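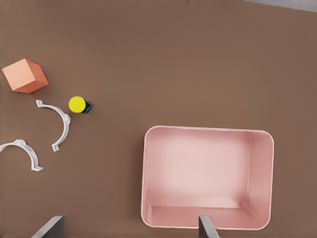

Simulated tabletop with an orange cube and a pink bin, viewed from above.

Home | News | Research | Events | Contact

Cordeiro Opens Second Round of Remote Teaching Trials

9/8/22 – The Cordeiro robotics laboratory has begun a second round of trials in which operators teach a two-armed robot to sort small parts by guiding it remotely. The work is carried out in simulation with software supplied by Zavbridge. Operators steer both arms through the task, and each completed run is stored as a lesson for the robot's control program.

The first round, held in April, produced 272 usable runs from a planned 500. Training sessions for new operators have been extended to 60 minutes.

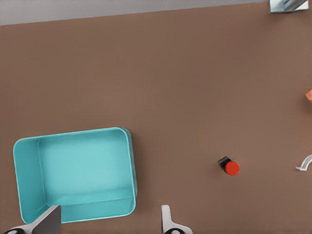

Bernardo Macedo said that the quality of a lesson depends heavily on the person giving it, and that hesitant or hurried movements tend to be copied by the robot. He added that he would prefer fewer runs from well-practiced operators – even if the schedule slips.

Results will be shared with Sornar, which plans to compare them with lessons given by moving a robot's arms by hand.
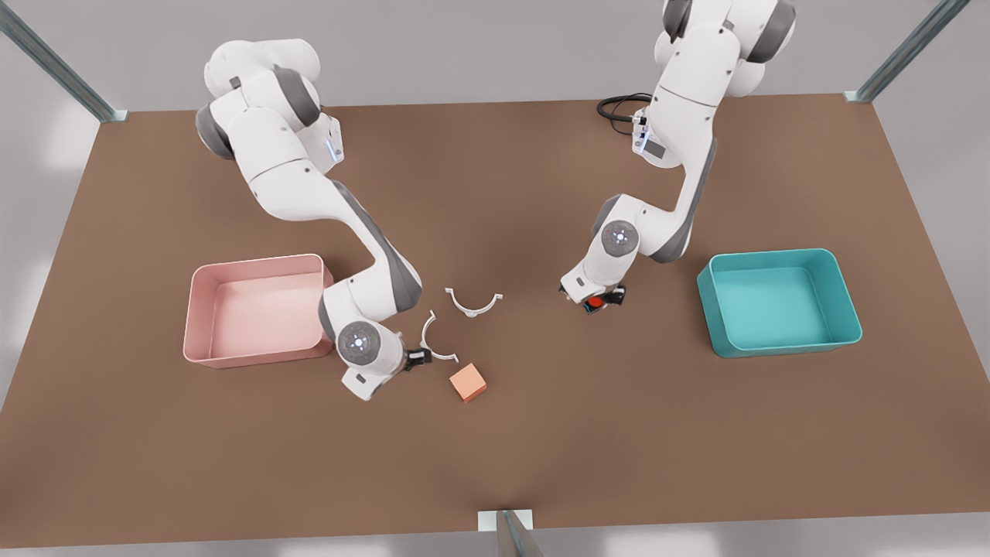 Two simulated arms at work between the pink and teal bins, with a small red object in one gripper.

Applications from prospective operators are being accepted through the laboratory office.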